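CHAPTER 6
Evaluating a Bimanual Kitchen Kit
Letay Wako and Eliécer Henao

6.1 What the buyer is paying for

A bimanual kit is sold as one item and fails as several. The product reviewed in this chapter, the Skastoven two-arm kit from Nuveser, consists of two arms, two parallel grippers, a mounting frame and a task library with 15 kitchen routines. The vendor quotes setup time, payload and repeatability. None of these predicts how the kit will handle soft food on a hot appliance – the subject of this chapter.

The test task is the transfer of steamed buns between a steamer and a plate. It calls for both arms, a removable lid and a load that deforms under light pressure. 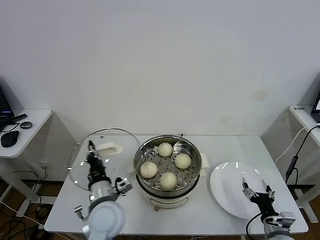
Figure 6.1. Work area with four buns in the steamer, lid to the left, plate to the right.

Reach should be checked first. Each arm must cover its own side of the table and the full opening of the pot. Overlap between the two work areas is useful, but it adds collision checks and slows the routine.

Wrist cameras are judged separately. Reflective metal and pale dough are both hard on automatic exposure, and the fingers block part of the view.

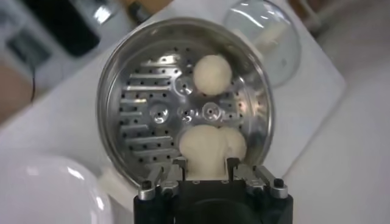

Ashby, Nov 28, 2025

The review team ran 234 transfers over 2 weeks with the factory grip settings. Janelle Tolentino logged each one as clean, marked or dropped. A bun that keeps a visible dent after 40 seconds counts as marked. Readers who repeat the test should use the same rule, or the totals cannot be compared.

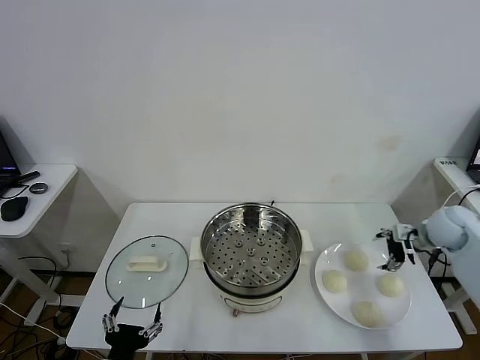

6.2 Reading the service contract

The hardware warranty and the service plan are separate documents. Finger wear is covered only by the second.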